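Prakinbridge: Waschtag im Gemeindehaus soll ab Oktober kosten

Prakinbridge, 2023-08-04 – Wer im Gemeindehaus von Prakinbridge seine Wäsche waschen will, muss vom Oktober an dafür bezahlen. Das hat der Trägerverein Ritmont beschlossen, der das Haus am Fluss betreibt. Bisher war die Nutzung der Maschinen kostenlos, gebeten wurde lediglich um eine Spende. Künftig gilt ein fester Betrag je Waschgang, ermäßigt für Haushalte mit geringem Einkommen. Wie hoch er ausfällt, will der Verein im September bekannt geben.

Als Grund nennt Ritmont die gestiegenen Ausgaben für Strom und Wasser. Nach Angaben des Vereins wurden im vergangenen Jahr 2062 Waschgänge in das Nutzungsbuch eingetragen, so viele wie nie zuvor. Die Spenden hielten damit nicht Schritt. Je Monat fehlten zuletzt im Schnitt 388 Pfund, die aus den Rücklagen genommen wurden. Diese waren eigentlich für die Erneuerung der Heizung vorgesehen, die nun frühestens im übernächsten Jahr beginnen kann.

Das Angebot besteht seit dem Ende der Wäscherei Pugh, die ihren Laden an der Hauptstraße nach 22 Jahren geschlossen hatte. Seitdem gibt es im Ort keinen Waschsalon mehr. Der nächste liegt in der Kreisstadt, der Bus dorthin fährt am Vormittag nur zweimal. Vor allem ältere Bewohner und Familien aus den Mietshäusern am Hang, in deren Küchen kein Anschluss vorhanden ist, nutzen seither das Gemeindehaus.

Eingetragen haben sich dafür nach Angaben des Vereins mehr als 79 Haushalte. Die Zeiten werden über eine Liste am Eingang vergeben – wer zu spät kommt, verliert den Platz an den Nächsten. Auch daran soll sich etwas ändern. Vom Herbst an wird die Liste durch eine telefonische Anmeldung ergänzt, weil es am Aushang wiederholt Streit um durchgestrichene Namen gegeben hatte.

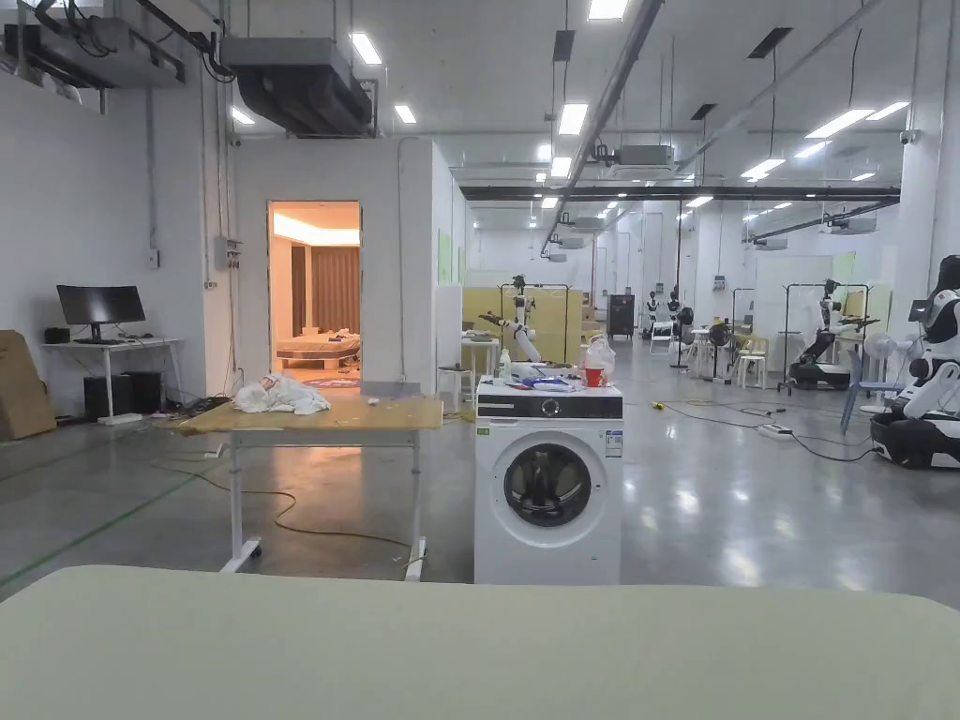
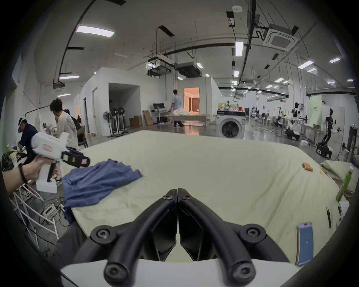
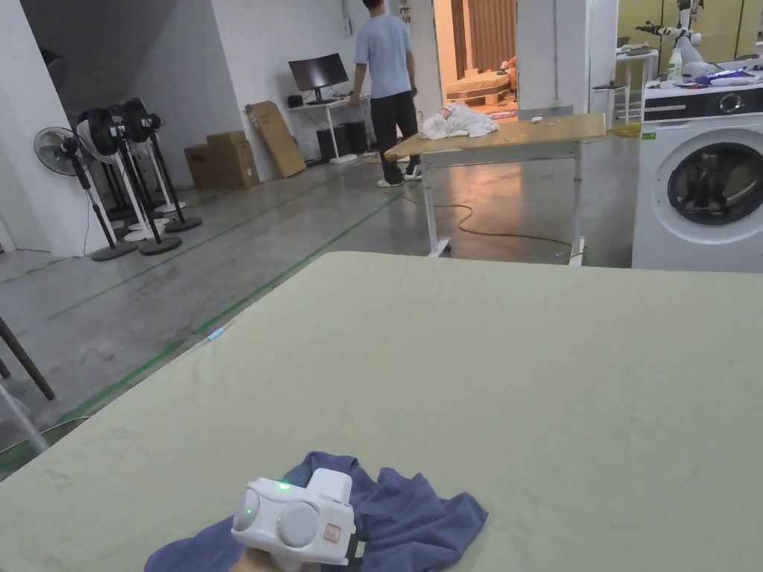 Natsumi Hirose hält eine Gebühr grundsätzlich für vertretbar, kritisiert aber den Zeitpunkt. Im Herbst und Winter könne man die Wäsche nicht draußen trocknen, dann seien viele Familien erst recht auf das Haus angewiesen. Sie habe vorgeschlagen, die Einführung auf das Frühjahr zu verschieben und bis dahin nur für das Trocknen Geld zu nehmen. Außerdem müsse die Ermäßigung ohne Vorlage von Bescheiden möglich sein. Wer erst Papiere auf den Tisch legen solle, der komme eben nicht mehr.

Der Verein will über diesen letzten Punkt noch einmal beraten. An der Gebühr selbst werde festgehalten, teilte Heledd Bellis für Ritmont mit. Eine Verschiebung bis zum Frühjahr sei durchgerechnet worden und würde die Rücklagen weitgehend aufzehren. Man habe auch geprüft, das Waschen auf wenige Tage im Monat zu beschränken, dies aber wieder verworfen. Für Berufstätige wäre dann kaum noch ein Termin übrig geblieben.

Offen ist, ob sich die Gemeinde an den Kosten beteiligt. Ein Antrag auf einen Zuschuss liegt seit dem Frühsommer vor und soll nach der Sommerpause behandelt werden. Im Rathaus hieß es, man erkenne den Bedarf an, könne aber keine Zusage machen, solange der Haushalt nicht verabschiedet sei. Der Hausverwalter Dromik, dem mehrere der Mietshäuser am Hang gehören, hat eigene Waschküchen in den Kellern in Aussicht gestellt. Einen Termin für den Umbau nannte das Unternehmen auf Anfrage nicht. Zunächst müsse ein Gutachten zur Feuchtigkeit in den Kellern abgewartet werden.

Bis Ende September bleibt im Gemeindehaus alles beim Alten. Waschmittel ist weiterhin selbst mitzubringen. Nicht abgeholte Wäsche wird zwei Wochen aufbewahrt und danach an die Kleiderstelle gegeben. Fragen zur Ermäßigung beantwortet das Büro im Erdgeschoss zu den üblichen Öffnungszeiten, schriftliche Anregungen können bis zum Ende der Sommerferien in den Briefkasten neben der Seitentür geworfen werden.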